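Studio notebook, August

Beat room, started 4 p.m., finished far too late

Horkden EP, track three. Okay, we finally have a drum sound! I've been chasing this one for weeks and tonight it fell into place in the space of an hour, so I'm writing it all down before I forget what I did.

Starting point was the break Kidus cut off that scratched-up soul 45 (the B side, the one with the organ intro). Tempo on the record drifts all over the shop. I'd been stretching the whole loop to 94 and it sounded like it had been through a car wash. Tonight I chopped it by hand instead, every kick and snare on its own pad, and played it back in live with the grid off. Massive difference. The hats still lean back the way the drummer played them and the whole thing finally breathes.

Signal path, for whoever opens this session next:

Turntable into the Asteck preamp, gain at two o'clock. Any higher and the snare folds up.
Into the sampler at 12 bit. Pitch it up going in, back down on the pads.
Low cut at 50 on the break. The sub lives on its own track, so leave it alone.
Small dip at 900 on the organ stab, which was honking right where the vocal sits.
Parallel crush bus, tucked low. You should miss it when it's muted and not notice it otherwise.

I tried the Yu compressor on the drum bus and didn't love it. Lovely on bass, though. Kept it there, slow attack, just kissing the needle.

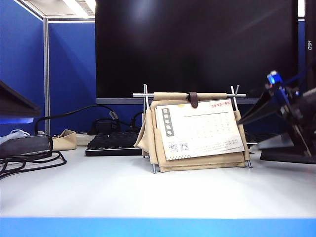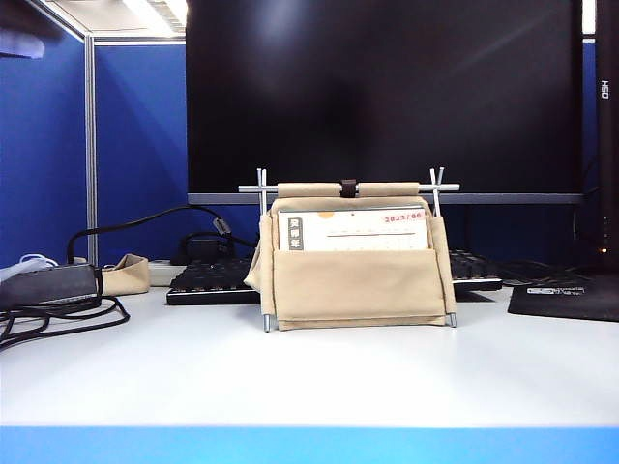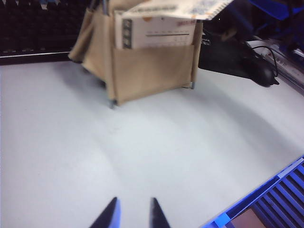
Back to the bass. The line is four notes and I don't want a fifth. I had a busier version with a walk-up into the second eight, and it was fun to play, but Chrysanthi's first verse is so packed with syllables that the walk-up was stepping on her. Pulled it out and the verse jumped forward straight away. I've saved the busy take in case we want it for the outro.

Chrysanthi came in at 7 and did three passes of verse one. Second pass is the keeper from the top down to the line about the night bus, then third pass from there on. There's a breath between them that needs a short crossfade, so don't cut it out altogether. She swallows the last word of the verse on every take and I've decided I love it. Please don't fix it with a volume ride!

No hook yet. We went back and forth on this. Kidus reckons we should skip one and just let the scratches carry the gap, and after hearing him cut up that "bring it" sample for ten minutes I'm pretty much sold. He was doing this stuttery chirp thing that locked in with the hats so well that we all started yelling. Recorded the lot, untidy bits included. Best stretch is the second half of the take, once he'd swapped the slipmat.

Things that went wrong: the left monitor crackled again, same colour of crackle as last time, and went away when I wiggled the cable. Need to solder a new one. Also lost a take because I'd armed the wrong track. Classic me.

Sample folder is up to 1,097 files and I couldn't find the rim shot I wanted, so I recorded a fresh one off the edge of the snare with a pencil. It sounds better than the old one ever did. It's in the kit as "pencil rim", pad 6.

Rough bounce is on the shared drive under Bastance, which is the working title until somebody comes up with a proper one. Listened to it in the car on the way home, twice around the block. Kick is a touch loud on small speakers, and the organ could come in a bar earlier.

Next session: verse two with Chrysanthi (she has sixteen bars written and wants another eight), pick the scratch edits with Kidus, try the organ through the old spring reverb, and have a go at dropping the drums out completely for the first two bars of verse two. Bring the good headphones and spare 9 volts.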